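Haroline begins second round of gripper trials on household laundry

11 May 2026

Automation firm Haroline has started a second round of trials to find out which hand-held gripper copes best with everyday clothing. The work is being done in homes in Brillcombe, on beds and worktops that people use every day, and is due to run for 6 weeks.

The firm is comparing 2 finger designs. One is a pair of angular fingers with blue pads on the inner faces. The other, developed with the parts maker Serrano, is slimmer and has a softer tip. Both are worked by hand for now, with a camera fixed to the tool, and the recordings will later be used to set up a robot arm at the company's workshop in Jidenberg.

Soledad Zavala, who leads the trials, said denim had been the hardest material in the January round.

"A tea towel will forgive a poor grip," she said. "Denim is stiff at the seams and soft at the waist, so the pad that holds one part will often slide on the other. Elastic waists and lace edging make it harder again."
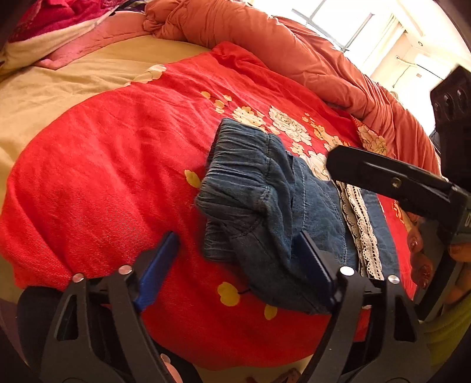
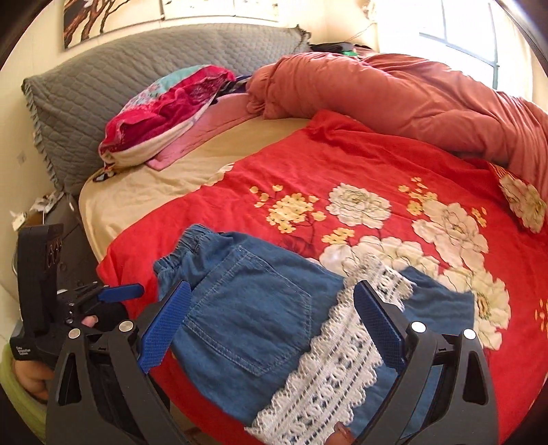 Blue denim with a gathered elastic waistband and a band of lace, on a red flowered bedspread. Both views are from the camera on a gripper with blue pads.

What is being measured

Each garment is picked up, folded and put down again with both designs. Testers note whether the fabric slipped, whether the fold stayed square and how many tries were needed. They also score each tool for comfort, as a session can last up to 2 hours.

The company hopes to have 3,000 recorded folds by the end of the round. Shirts and towels will follow denim, and bed linen has been left for a later stage.

Camera position is being looked at too. In January the lens sat further back on the handle, and the fingers often hid the edge of the cloth at the moment of closing. Mercedes Flores, who looks after the recordings, said the mount had been moved forward and given a wider lens.

"We lose a bit of sharpness in the corners with the wide lens," she said. "I would still take it over missing the grip."

Haroline has not said which design it expects to choose. The results will be shared with Serrano first, and a short report is to be put on the Haroline website once the trials are over. Households in Brillcombe that would like to take part can apply through the same site.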